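지퍼 하나에 1월을 다 썼다. 내 직업이 뭐냐고 묻는 친척들에게 뭐라고 대답해야 할지 점점 모르겠다.

지난번 글에서 Oris 팀에 합류했다고만 쓰고 자세한 얘기를 안 했는데, 하는 일은 이렇다. 리더 암이라고 부르는 조종용 팔 두 개를 양손에 잡고 움직이면 테이블 위의 로봇 팔이 똑같이 따라온다. 그렇게 천 파우치의 지퍼를 잡고, 당기고, 입구를 들추는 동작을 반복해서 기록한다. 그 기록으로 모델을 학습시키면 로봇이 혼자서도 파우치를 다룰 수 있게 된다는 것이 계획이다. 계획은 늘 근사하다.

처음 회의 때 나온 숫자는 시연 200회였다. 그 정도면 충분하다고 했다. 200회를 채우고 학습을 돌렸더니 로봇은 지퍼 손잡이 옆의 허공을 아주 자신 있게 집었다. 그래서 목표가 2000회로 바뀌었다. 왜 하필 열 배인지 물었는데 "보통 그 정도"라는 답을 들었다. 나는 이 분야에서 '보통 그 정도'라는 말이 제일 무섭다.

오늘 아침까지 쌓인 게 792회다.

사람 손으로 지퍼를 잡을 때는 눈으로 잘 보지도 않는다. 손끝에 쇠가 닿는 느낌이 오면 그냥 당긴다. 그런데 원격 조종에는 그 느낌이 없다. 우리 장비는 힘을 손으로 되돌려 주지 않아서, 제대로 물었는지 헛물었는지를 전부 눈으로 판단해야 한다. 그래서 나는 테이블보다 손목 카메라 화면을 더 오래 본다.

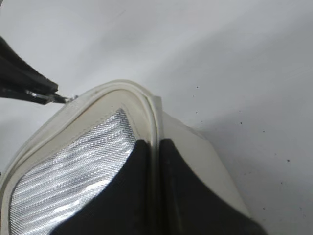

*손목 카메라로 본 지퍼 손잡이. 집게 끝으로 물고 있다.*

이 화면만 보면 꽤 그럴듯하다. 발표 자료에 넣기 딱 좋은 순간이고, 실제로 이런 순간들이 발표 자료에 들어간다. 문제는 여기까지 오는 과정이다. 내 경우 한 번 제대로 물기까지 몇 번씩 고쳐 잡는데, 그 머뭇거림도 고스란히 데이터에 남는다. 모델이 배우는 게 지퍼를 여는 법인지, 내가 망설이는 버릇인지 나는 아직 확신이 없다. 첫 학습 결과에서 로봇이 손잡이 앞에서 잠깐 멈췄다 가는 걸 보고 좀 뜨끔했다. 그거 내가 하는 짓이다.

그래서 머뭇거린 시연은 빼자고 제안했다. 돌아온 답은 실수에서 회복하는 장면도 있어야 한다는 것이었다. 일리는 있다. 다만 어디까지가 유익한 회복이고 어디부터가 그냥 서툰 건지 기준을 물으면 다들 말이 흐려진다. 결국 40초를 넘긴 시연만 버리기로 했다. 이 숫자에도 별 근거는 없다.

Vilside 쪽 사람들이 쓰는 방식도 궁금해서 한번 보고 왔다. 거기는 원격 조종 대신 로봇 팔을 직접 손으로 붙잡고 끌고 다니며 가르친다. 팔에 걸리는 힘이 손에 전해지니까 확실히 감이 낫다. 대신 가르치는 사람의 손이 카메라에 계속 잡히고, 양팔 작업은 한 사람이 하기가 고역이다. 어느 쪽이든 데모 영상에서는 안 보이는 불편이 있다.

양팔 얘기가 나온 김에 하나 더. 부드러운 물건이 어려운 건 지퍼 때문만은 아니다. 파우치가 통째로 따라 움직인다. 한쪽 팔이 천을 눌러 주거나 잡아 주지 않으면 다른 팔이 하는 일이 매번 달라진다. 단단한 블록을 쌓는 작업은 위치만 맞으면 반은 끝난 건데, 천은 내가 건드린 순간 모양이 바뀐다. 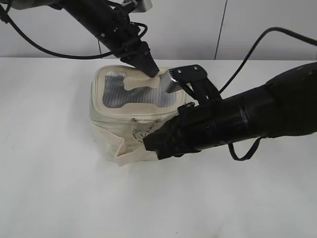
*양팔 작업 중. 두 집게가 파우치 윗면에 나란히 닿아 있다.*

두 팔을 이렇게 가까이 붙이면 어깨에 힘이 잔뜩 들어간다. 집게끼리 부딪칠까 봐 겁이 나서다. 게다가 오른팔이 파우치 앞 모서리와 지퍼 일부를 가려 버린다. 조종하는 나는 지퍼가 어디쯤인지 기억하고 있으니 괜찮다 쳐도, 모델은 그 순간 무엇을 보고 판단하라는 건지. 손목 카메라가 보완해 준다는 설명을 들었고, 아마 어느 정도는 맞을 것이다. 나는 '어느 정도'가 어느 정도인지 알고 싶을 뿐이다.

냉소만 하려는 건 아니다. 792회쯤 하니 내 손은 분명히 늘었다. 처음엔 손잡이 근처에도 못 가서 진땀을 뺐는데 이제는 제법 한다. 그런데 이건 내가 배운 거지 로봇이 배운 게 아니다. 초반 시연과 요즘 시연은 거의 다른 사람 솜씨인데, 이걸 한 데이터로 섞어 넣어도 되는지도 따로 따져 봐야 한다.

다음 학습은 데이터가 더 모인 뒤에 돌린다. 나는 학습에 한 번도 안 쓴 다른 파우치로 시험해 보자고 우기고 있다. 같은 파우치, 같은 흰 테이블에서만 잘되는 거라면 성공률이 얼마가 나오든 별로 안 믿을 생각이다. 결과가 나오면 숫자가 민망하더라도 여기에 적겠다.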